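Imprimir | Enviar por e-mail

Automação: arrumar a bancada ainda é tarefa aberta

A Dretora repetiu em janeiro o ensaio de separação de peças pequenas, agora com 322 ciclos por configuração. O objetivo é saber se um braço de uso geral pode assumir a arrumação de bancadas e gavetas, serviço hoje feito à mão na linha da Hitex.
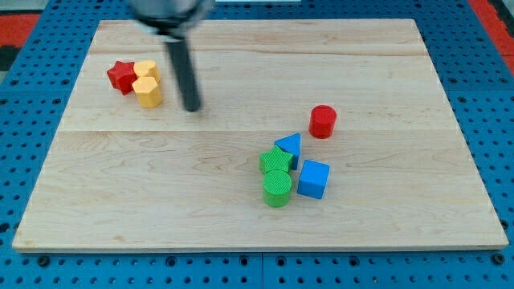 O tempo de ciclo continua a ser o ponto fraco. A média ficou em 34 segundos por peça, e mais de 40 ciclos exigiram intervenção do operador. Empurrar com uma haste cilíndrica dispensa o cálculo de preensão, mas transfere a dificuldade para o contato: quando um bloco verde em forma de estrela encosta em um cilindro da mesma cor, deslocar um costuma arrastar o outro. Peças isoladas quase não geraram erro.

A Verstraete, que forneceu o software de planejamento, recomenda limitar o uso a superfícies planas e desimpedidas. Louça, talheres e roupa permanecem fora do escopo. A próxima série, de 134 ciclos, será feita em Gerndale com iluminação variável.

Contato: redação do boletim | © Dretora | Voltar ao topo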